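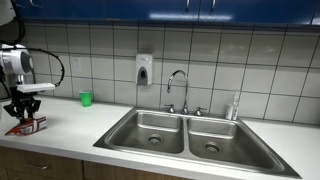

Crumpled package, perhaps a snack bag or wrapper, on a white countertop.

4. Setting up your Skemura pantry scale

This is the fun part! Once the scale is set up, you can weigh a handful of pretzels straight into the bowl and watch the number climb.

1. Set the scale on a hard, level counter. Carpet and placemats throw the reading off.
2. Slide the battery door open and put in the two batteries, flat ends toward the springs.
3. Press ON and wait for the display to show 0. Give it 20 seconds the first time.
4. Hold UNIT until you see g or oz, whichever you like to cook in.
5. Put the 100 g check weight in the center of the tray. If the display reads 100, you're ready to go!

Note: If it reads anything else, take the weight off, hold ZERO until CAL blinks, and try step 5 again.

Weighing into a bowl: place the empty bowl first, press ZERO, then pour. (Try it with cereal, it's a great way to learn your own portions.)

Caution: Do not load more than 22 lb. Error 387 means the tray is overloaded. Remove everything and press ON.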